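Four years of updates, on paper

Saturday, March 12, 2022
By Fadime Duman

Tekin has put out another press release about software support. The Vorkis 2, its mid-range phone, will get "up to four years of updates", and most of the phone sites have copied that line out as if it settled something. I read the small print. It took a while to find, at the bottom of a support page that the release doesn't link to.
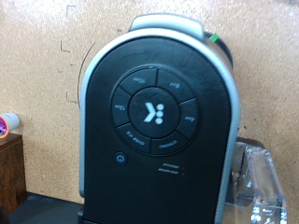
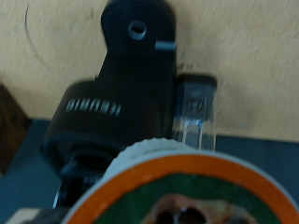 The words doing the work are "up to". Four years is the longest any buyer can hope for, and the clock starts on the day the phone first went on sale, last June. If you buy one this weekend you have already lost the best part of a year. If you wait for the price to drop, as sensible people do, you lose more. The box in the shop says four years all the same.

Then there is what counts as an update. Tekin promises two new versions of Android. The rest is security patches, monthly to begin with and after that "at regular intervals". Once every ten years is a regular interval. I wrote to the press office asking what it meant and was sent the press release again.

I might be kinder if the record were better. The first Vorkis was sold with much the same talk. Mine waited 319 days between one patch and the next, and when the new Android did turn up it broke the fingerprint reader. The thread on Tekin's own forum had 3329 replies the last time I looked. A few were from staff, who thanked people for their patience and asked them to try turning the phone off and on.

Readers will tell me that Skisex is worse. It is. Skisex doesn't publish a list at all, and its cheaper phones seem to be forgotten the moment the next one is out. But I don't see why the worst company in the shop should be the one we measure the others by. Sarnodano, a much smaller maker, prints an end date for support on the side of the box. The date is sooner than I'd like, and at least I can read it before I hand over my money.

What I'd like from Tekin is dull. Give each model a last day, counted from the last time it was sold new, and say how often the patches will come. Put it on the product page next to the camera figures. If the network has to test every patch before it goes out, and that is the usual excuse, then name the network and say how long it held things up.

I don't expect to get any of this. Updates cost money, and a phone that goes on working well is a phone you don't replace. Every maker knows it. Until there is a date in writing I would treat the Vorkis 2 as a phone with two good years in it, and pay accordingly.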